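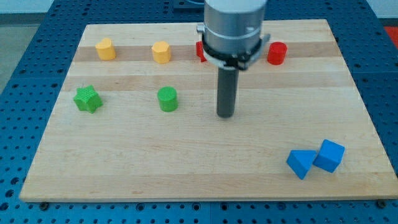 Edge-glued maple, light and honey-colored strips side by side.

I ruined my first good cutting board in one winter. It was maple, a present from my aunt, and I treated it like a dinner plate: soap, hot water, left flat on the counter overnight, repeat. By March it had a crack at one end you could slide a fingernail into, and it rocked every time I chopped an onion. I glued it, badly, and then I finally learned how to oil a board. That same board is still with me, scar and all, so here's the whole routine, start to finish. It takes a few minutes of actual work and a lot of leaving it alone.

What you need

Food-grade mineral oil (the drugstore kind is fine, I don't buy the fancy bottle). A couple of old cotton T-shirts cut into rags. 220 grit sandpaper if your board feels fuzzy. Coarse salt and half a lemon if it smells like garlic. Board wax if you want it, and I'll get to that.

Please don't use olive oil! I know it's right there next to the stove. It goes sticky and then it goes rancid, and getting that smell out of wood is a miserable afternoon. Same with sunflower and corn oil.

Step 1: Clean it

Wipe the board with a soapy sponge, both sides, and rinse fast. Don't soak it. If there's an onion or garlic smell, scatter salt over the top and scrub with the cut side of the lemon, let it sit while you put the dishes away, then rinse again.

Step 2: Dry it all the way

I stand mine on its long edge against the backsplash, overnight at least. If you oil a damp board the water gets stuck in there and you'll have wasted your oil. My kitchen is humid and I usually give it a full day.

Step 3: Sand, maybe

Run your palm over it. If it's smooth, skip ahead. If it's rough, go over it lightly with the 220, always in the direction of the grain. On a board made of glued strips you may find one strip has gone fuzzier than its neighbors, and that's normal, but sand the whole face anyway or you'll end up with a dip. Wipe off the dust with a barely damp rag and let it dry again (yes, again, sorry).

Step 4: Oil it

Pour a puddle about the size of a pancake in the middle and push it around with a rag. Do the top, the bottom and all four edges. The ends, where you're looking at the cut grain, drink the most, so go back to those two or three times. And do the bottom even if you never cut on it. I only oiled the top for years, and that's how a board cups.

Leave it overnight, standing up on a rag. In the morning wipe off whatever is still shiny. A new board wants this three or four nights in a row. After that, once a month is plenty for most kitchens.

Step 5: Wax, if you feel like it

I've been using a little tin of Pluvel, and I used to like the Drullent one until they changed the smell. Rub on a thin layer, wait 50 minutes, buff until your arm is tired. It makes water bead up nicely. My sister never waxes hers and her boards look great, so take that for what it's worth.

How to tell when it's thirsty

Flick a few drops of water on it. If they sit up in beads, you're good for a while. If they soak in and leave a dark spot, get the oil out. Pale, chalky patches in the middle where you do all your chopping are another sign.

Oh, and keep it out of the dishwasher. I shouldn't have to say it, but my husband has done it twice.

Next time I'll do wooden spoons, which are the same idea but with more swearing.

140 shares | 6 comments | 1,613 views

Comments

Manju Tyagi
I've been using coconut oil, the solid kind. Is that as bad as olive? The board smells okay so far.

Jarosław Żak
Good write-up. I would warm the bottle of oil in a bowl of hot water first, it spreads easier. Also do the juice groove with a cotton swab.

Kuldeep Ahuja
Oiled both sides last weekend after reading this and put it away too early. There is now an oily rectangle on my shelf liner. Let it stand overnight, people!!

Contact | Copyright Stendetti Kitchen Notes | Back to top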